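Lollipop tub for the shop counter – keep the lid display or not?
Forum: Small Shops and Kiosks > Counter and Display
9 replies

maarten_g
Hello all. I have a small kiosk in Mamer, next to the bus stop, and I started to sell single lollipops from one of those big plastic tubs with holes in the lid. The idea is that you stand some lollipops in the holes, so the children see them, and the rest stays inside. My question is simple: do you really use the holes? My wife says it looks nice. I say it takes my time every morning, and the sticks are always leaning to one side.
Maarten Geerts

latifa.b
We use them, yes. We sell more when they stand up. Before, the tub was on the shelf behind me with the lid closed and people did not understand that they can buy only one piece. Fill the front holes first, the back ones are not seen by anyone who is shorter than the counter.

skondale_corner
I disagree with this. Lollipops on the lid are touched by everybody. I had a small boy who turned every one of them in his fingers and then bought chewing gum. Now I keep all inside and I put only a price card on top. Less pretty, but I sleep better.

latifa.b
They have a wrapper, skondale_corner. Nobody eats the wrapper.

skondale_corner
You did not meet this boy.

Antigoni E.
I think it depends on the weight. Our tub was almost empty one time and with the lid full of lollipops it fell over when a bag touched it. So I refill when the sweets come down to half. Also, push the stick slowly and straight. If you push it with an angle, the wrapper below the head opens and you cannot sell this one any more.

maarten_g
Thank you, Antigoni, the angle is maybe my problem. How many do you put on top? I don't want that it looks like a hedgehog.

Antigoni E.
Only a few, and in different colors. When one is sold I take a new one from below. It is slow work if you do it for the whole lid, but for a few it is nothing.

aicha_clusa
I do the same in our shop. One tip more: take out all the ones you want to show before you close the lid, and lay them next to the tub. Otherwise you open and close it for each color and the lid gets loose. I do it on a table in the back room and carry it to the front after.

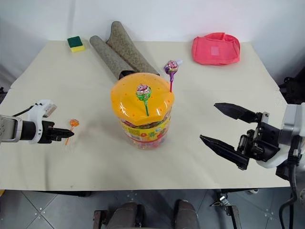
Green and purple are in, orange still to go.

I don't fill more than this many at the beginning of the day. The sweets inside are mixed, and the clear plastic shows them already, so the lid does not need to do all the work.

maarten_g
This looks much calmer than mine. Do you turn the label to the customer or to yourself?

aicha_clusa
To the customer. The fruit pictures help the small ones who cannot read yet. The barcode I don't need, I have a button for lollipops on the till.

skondale_corner
It is nice, I admit it. But I would still put it behind glass.

henryk_gr
I come from the wholesale side, so maybe I see it different. I delivered 300 tubs last February to small shops and the question is always the same. My opinion is that the holes are good for a party or a school sale, where everything is gone in one afternoon. For a shop that is open all day I would put two or three for show and sell from inside. The ones on top get dust and the sun makes the colors pale – please not in the window.

latifa.b
Good point with the sun. Mine is near the door, I will move it.

maarten_g
Okay, I try it with three on the lid for two weeks and the tub on the left side of the till, away from the bags. My wife agrees if she can choose the colors.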